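Backlash (machining)

Backlash is the lost motion between two mating parts of a machine, such as a pair of gears or a screw and its nut. When the direction of travel is reversed, the driving part moves a short distance before the driven part follows. In machine tools it is usually met in the leadscrews that move the table or cross slide.

Causes

A small clearance is left between mating threads so that they can turn freely and hold a film of oil. Wear adds to it. On a manual lathe the wear is often greatest near the chuck, where most of the work is done, so a nut adjusted to run well there may bind at the far end of the screw. Loose thrust bearings and poorly fitted collars give much the same effect at the handwheel. 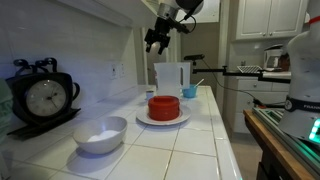

Gear trains show backlash as well as screws. The gap is measured along the pitch circle and depends on tooth thickness and on the distance between the two shafts. Small mechanisms are affected too: in a geared clock with two hands on a round dial, such as the black kitchen clock with scrollwork along its top, play in the train can let the minute hand move slightly without turning the wheels behind it. In a gearbox, too little clearance leads to noise and heat, and too much leads to knocking when the load reverses.

Measurement

The usual check on a milling machine uses a dial indicator set against the table. The handwheel is turned one way until the needle moves, the collar is set to zero, and the wheel is then turned back until the needle moves again. The reading on the collar is the backlash at that point. It is normally taken at several places along the travel.

Compensation

Manual operators approach each position from the same side — the slack is then always taken up in one direction. Split nuts can be tightened to close the gap. Numerically controlled machines mostly use preloaded ball screws, and the controller may add a stored correction at each reversal.

See also

Ball screw
Leadscrew
Dial indicator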